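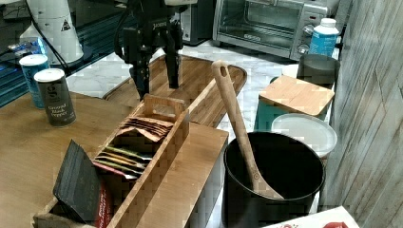

Cutting board and two canisters on the table

Section 5. Setting up the Plulus scoring tablet before a match

Welcome back! By now your tablet should be charged and signed in to your club's account, so we can get on to the part most scorers look forward to, which is putting a real match into it.

1. From the home screen, tap New Match and choose your ground. If you play at Prolham, it is already in the list.

2. Set the number of overs. The tablet offers 40 to begin with, but you can type in whatever your league plays.

3. Enter both teams in batting order if you have it. Don't fret if the captain is still making up his mind – names can be dragged up and down until the first ball is bowled.

4. Mark the captain and the wicketkeeper for each side by holding a finger on the name.

5. Enter the toss and tap Ready.

Note: To pair the Mirko scoreboard, switch it on first, wait for the green light, then type 1279 when the tablet asks for a code. You only need to do this once a season.

Caution: Please don't tap End Innings during a rain break. Use Pause instead, and the overs, the bowler's figures and the partnership will all be waiting for you when the players come back out.

If you do end an innings by mistake, turn to page 27 for how to reopen it.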